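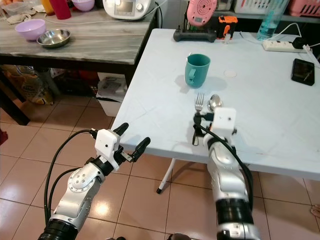
Notes for the intermission talk, Irerness Film Weekend, Wednesday slot

Get the clicker from the front desk first. Water on the left side of the lectern, away from the laptop. Start on the black slide and leave it up longer than feels polite.

OPENING

Good evening. Please look to your left and your right and find out who is on the aisle. Those are the people you are going to resent by the end of any movie made in recent years.

I am here to argue for the intermission. I know how this sounds. I have been introduced at dinner parties as "the intermission guy" and I have watched people remember that they needed to check on something in another room.

(If they laugh, move on. If they don't, move on faster.)

My claim tonight is small. Long movies used to stop in the middle. They don't now, at least in this country, and the movies got worse at being long. I don't mean that they got worse. Some of them are wonderful. I mean that a three-hour movie today is often built like a two-hour movie that missed its exit.

SLIDE: THE CURTAIN

For those too young to remember: the lights came up, a card said Intermission, some music played, and a roomful of strangers went and stood near each other holding paper cups. Then a bell, or an usher with a flashlight and a grudge.

I saw my first one at the Meroden, which was a single screen next to a shoe repair place. It had a curtain that closed most of the way. The gap at the bottom was wide enough that you could see the feet of whoever was fixing it. I was a child and I thought the movie was over. I had put my coat on. My mother said sit down, they're just thinking.

I've read a fair amount on film structure since and I'm still not sure anyone has put it better.

PAUSE. Slide change.

WHAT THE BREAK DID TO THE WRITING

This is the part I care about, so don't rush it.

If you know the lights are coming up at a certain point, you have to write toward that point. You need something for people to carry out to the lobby. A question works. A disaster works. A character making a promise that everyone in the room knows is stupid works best of all.

And then you get a second opening, which a writer will hardly ever get otherwise. Everybody is back, they're seated, they have candy, and you can jump ahead by years if you want to. No one minds. They've been gone too. Time passed for them in the lobby, so it can pass for the characters. Try skipping six years in the middle of an unbroken movie and you need a caption, a new haircut and a fake mustache that looks like it's on loan.

Take the old desert epics, the big musicals, the war pictures with a cast list like a phone book. I'm not going to name them, you have your own list and I'd only leave yours off. Run one in your head. I'd bet the shot you remember most clearly comes either right before the break or right after it.

(Ask for a show of hands here? Last time one man raised his hand and then told us his for nearly 10 minutes. Don't ask for a show of hands.)

THE BRINERO PROBLEM

Some of you saw Brinero when it played here in May. For those who didn't: a family, a salt works, a war that arrives late and leaves early. It's a long picture and a good one. I have seen it 4 times, and I'd like that noted before I complain about it.

There is a scene on a causeway where the older sister turns around and goes back. She has spent the whole movie so far trying to leave. She gets to the far end, with her suitcase, and turns around. The camera stays where it is. She gets smaller. The sound goes down to wind.

Every part of my body, trained at the Meroden, said: lights.

What we got was a cut to a man arguing with a mule.

Now, I like the mule scene. It's funny, the mule is clearly the better actor and seems to know it. But I didn't see the first part of it, and neither did anyone around me. We were all still on the causeway. By the time I had caught up, the mule had won the argument and the movie was somewhere else, and I spent the next stretch trying to work out who the man was. (He's the uncle. I got there on the second viewing.)

That is what I mean by a movie that's built for a break and doesn't have one. The hole is there. Somebody plastered over it.

SLIDE: THE BATHROOM CHART

Everybody laughs at this slide and I've stopped pretending it's a serious one.
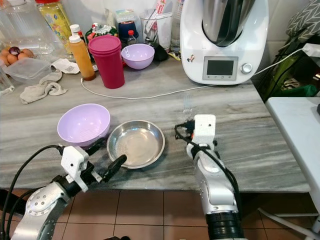

The usual objection is that adults can plan ahead. Skip the large soda, the argument goes, and the problem takes care of itself. I've had this from people who run theaters, who then turned around and sold me the large soda.

But look at what the audience does now. They leave anyway. They just do it one at a time, in the dark, bent over like they're under fire, during whatever scene they've judged to be the least important. There are apps for this. There are actual apps that tell you when to go. So the intermission still exists, it has simply been privatized, and every person in the room gets a different one, usually during the quiet scene between the two women, because somebody decided that's the one you can skip.

I find that more depressing than I let on. Let on a little.

That quiet scene is often why the movie is any good. In Brinero it's the sisters and the radio. I have seen a row empty out for the radio.

THE MẠC EXPERIMENT

Slide with the poster. Say the name properly, practice in the car. The little dot under the a means the voice drops and stops short. You will be corrected by someone kind at the back.

The Mạc is a 100-seat house that started putting breaks into long films without asking the audience first. Just did it. A card on the screen, house lights at half, doors open. They clear it with the distributor, and they choose the spot by having the staff watch the movie through and each write down where they would stop. Then they compare slips.

What they tell me is that the slips tend to agree. People who argue all day about everything, including how to fold the napkins, will land within a scene of each other. I love this. It means the break is in there. It's like finding the seam in a coat.

They've also had complaints. Read the two good ones:

"I came to see a film and was made to talk to my brother-in-law."

"You stopped it just as I was getting comfortable."

I have some sympathy with the second one. None with the first, he should have brought a better brother-in-law.

Also, fine, the concession money. Yes. They sell more. I'm not going to stand up here and pretend that ice cream is a theory of narrative. But a small theater that sells more ice cream is a small theater that can book the three-hour movie about salt.

OBJECTIONS, IN THE ORDER PEOPLE SHOUT THEM

"It breaks the spell." Sometimes. There are movies where I'd fight you if you touched the light switch. Anything in what feels like real time, anything set in one room over one night, anything where the point is that you can't get out. Leave those alone. I'm not asking for a law.

"The director didn't want one." Then the director gets their way, obviously. But I'd like to know if anyone asked. A lot of directors have never been offered one. It's like saying a man doesn't want dessert when you've hidden the menu.

"We pause at home." You do, and look at where. You pause when the dryer buzzes. You pause when the phone rings. You come back and rewind a bit and watch the same guy walk into the same bar. A break picked by a dryer is a bad break.

"Television does this already." It does, and television got very good at it. Act breaks, cliffhangers, the lot. Then it moved to streaming, threw them all out, and now we have episodes the length of features with no shape at all. I rest my case and could go on. Don't go on.

CLIP

Run the causeway, then stop it cold and have the lights brought up. Ask the booth beforehand. ASK THE BOOTH BEFOREHAND. Let them sit there. They'll start talking to each other, they always do, give it a full minute even though it will feel like a month.

Then lights down and start the clip again from the mule.

Ask them afterward if it was funnier. In rehearsal it got a much bigger laugh, although the rehearsal audience was my sister and she's on my side about most things.

GETTING OFF THE STAGE

What I'd like, if you book films: try it once. Pick something long that you already know well, watch it with a pencil, and mark the place. Put the music on. Please put music on, silence with the lights half up makes people think there's a gas leak.

What I'd like, if you only watch them: when a long one comes around, notice where your mind gets up and leaves the room. You may find that a lot of other people went at the same time.

Questions. Repeat each question into the mic, the recording last year was just me saying "no" to silence.

If asked for a favorite: the Meroden one, and no, I don't remember the title. There were camels.

If asked about directors' cuts: different talk, they need to buy me dinner.

Return clicker.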